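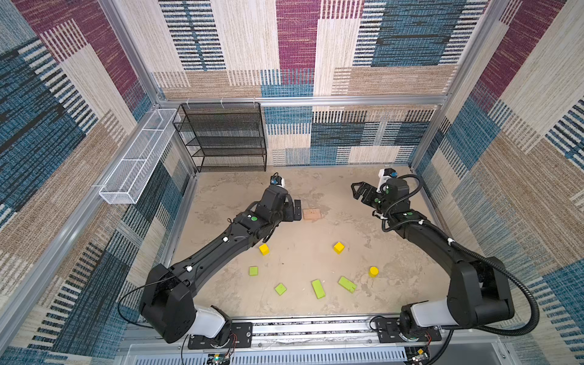
Figure 1. The work area with the striped wall panels, the wire shelf and the long white basket.

Pop: Bright Blocks in a Busy Room
Final project report, Color and Space, Carnaver College, Pasville campus
Submitted 07/12/2020

1. What we wanted to find out

Our project started with an argument about a playroom. The family center in Vevport had let our class visit in January, and half of our group came back saying the room was too busy. It had a striped rug, patterned curtains and toys in every color. The other half loved it! What we could all agree on was that some toys were easy to spot and others were not, and that the bright ones did not always win. A red truck on the rug almost vanished. A plain wooden puzzle board next to it was the first thing most of us saw.

We wanted to know what makes a small object easy to read in a room full of pattern. By "read" we mean more than noticing it. If you look at a stack of blocks, can you tell where one block stops and the next begins? Can you tell whether the top block is level? Those are the things you need to know when you are about to add another block, and they became our test questions.

We named the project Pop early on, when we thought the whole report would be about bright colors popping out of a background. The name stayed even though the edges ended up being more interesting than the colors.

2. The room

We kept everything small and low. The work area is a shallow rectangle with an open top, and three of its sides are lined with panels that look like carpet. The print is a patchwork of stripes, some running up and down and some running across, in teal, maroon, cream, tan and black. Choosing it took us far too long. We looked at florals, checks and a fake brick before we came back to stripes. Stripes give you straight edges in two directions, and so do blocks, so this was the pattern we expected to cause the most confusion.

The floor is the calm part, or so we thought. It is beige and tan with grayish blotches and has no regular pattern at all. We had planned to compare it with a plain gray sheet but ran out of time for that.

For storage we wanted pieces you can see through. The black wire shelf stands in the back left corner and has four open tiers, and it is fixed to the back rail with small white zip ties. The long white wire basket goes along the left side. Wire furniture was a good choice in one way, as the stripes carry on behind it and the room does not feel chopped up. It was a bad choice in another way – a wire grid in front of a stripe is a very hard thing to look at for long. Two people in our group got headaches editing the pictures.

3. The blocks and the board

All of the building was done with simple rectangular blocks and a flat piece of pale wood. We tried five color sets:

Yellow and lime green
Maroon and cream
Teal and tan
All yellow
Mixed, one block of each color

The maroon and teal sets were picked to match the walls on purpose. The yellow and green set was picked because neither color is in the panel print. The mixed set was added late, after a classmate pointed out that real toy boxes are mixed.

The wood board was supposed to be a neutral base and nothing more. It keeps the bottom blocks from sitting straight on the blotchy floor, and it gives the stack a straight line to be compared with. We did not think about it much at first. We should have, as section 5 will show.

4. How we did it

Over the whole project 347 stacks were built and photographed. Some were two blocks high, some three, and some had blocks side by side at the bottom with one laid across. We photographed from different heights and kept the lamps the same for every session. Shadows were left alone. We had read that product photographers try to soften them, but a playroom has shadows.

Then we showed the pictures to 27 people. Most were students from our own year and a few were parents from the Vevport center. Each person saw a selection on a laptop and answered short questions about it. How many blocks are in the stack? Is the top one level, or is it tilted? Which edge did you see first? We also asked them to point at the place where they would put the next block, and one of us marked it on a printout. Altogether we collected 1,731 answers. Nobody had to finish the full set, so the number of answers is different from person to person.

We made one rule for ourselves that turned out to matter. We did not tell people what the project was about until they were done. In the first trial we did tell them, and they went hunting for camouflage and found it in every picture.

5. What we found

The biggest surprise came from the yellow blocks. Everyone spotted them right away against both the panels and the floor, exactly as we had guessed. But put two yellow blocks side by side and people often counted one. The seam between them is only a thin dark line, and the color on both sides of it is so strong and so even that your eye jumps right over it. Several people changed their answer when we let them look again, and they were quite annoyed with themselves!

The lime green blocks did better on this. They are matte, with tiny dark specks in the surface, and people told us that the specks made the front and the top look like separate faces. We had nearly rejected the green blocks for those same specks, thinking that they looked messy next to the yellow ones.

Tilt was harder. A green block laid over two yellow ones makes a clear color line, and if that line slopes, people see it. What they did not agree on was what was tilted. Some said the block, some said the board, and some thought that the picture had been taken crooked. In the stack shown in Figure 2, the green block on top goes up toward the right while the far edge of the wood drops a little to the right. The two slopes pull apart, and the tilt looks stronger than either one would on its own. A second green block held upright between two black gripper fingers in front makes it even trickier, since it covers part of the first one in the same color.

The maroon and cream set was the weakest against the walls. Seen from a low angle, a maroon block with a cream block on it looks like a piece of the panel. Seen from above against the floor, the same stack was perfectly easy. This was a good lesson for us, as we had been talking about "the background" as if there was only one.

The floor did not turn out to be calm either. From close up its blotches and scuffs are nearly as large as a block, and the cream blocks suffered from it. The yellow and green ones did not seem to care.

And the board? People named the edge of the wood as the first edge they saw more often than we ever expected. It is pale and quiet, its grain lines are faint, and yet it gave them something to measure the blocks against. When we asked one of the parents how she had decided that a block was crooked, she said she had just checked it against "the shelf." She meant the board.

Figure 2. Yellow and lime green blocks on the wood board, seen from close up.
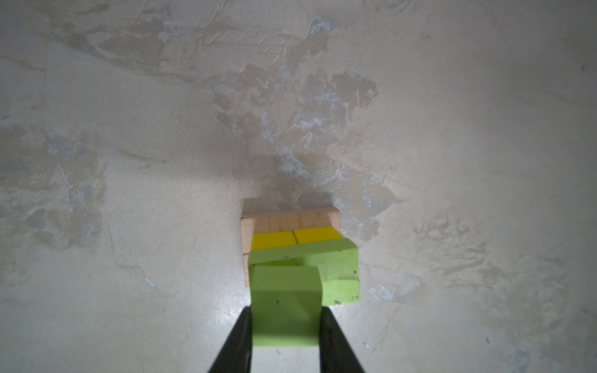
6. Problems and things we would change

The blocks are not all the same size, and we noticed this late. A few of our level questions may have been easier than we meant them to be.

Our viewers looked at flat pictures. A child in a room can move her head, and that probably solves half of the seam problem right away. We would love to repeat the counting question in the real playroom.

We would also buy a second board in a dark color, try the plain gray floor that we skipped, and drop the teal and tan set, which gave us almost the same answers as maroon and cream.

7. Advice for the Vevport playroom

We were asked to end with something the center can use. Our suggestion is to keep the striped rug and add a few plain wooden boards to build on. When buying new blocks, look for a surface with a little texture to it, and mix the colors in each box so that two neighbors are seldom the same. The wire shelves can stay, but we would move them to a plain wall.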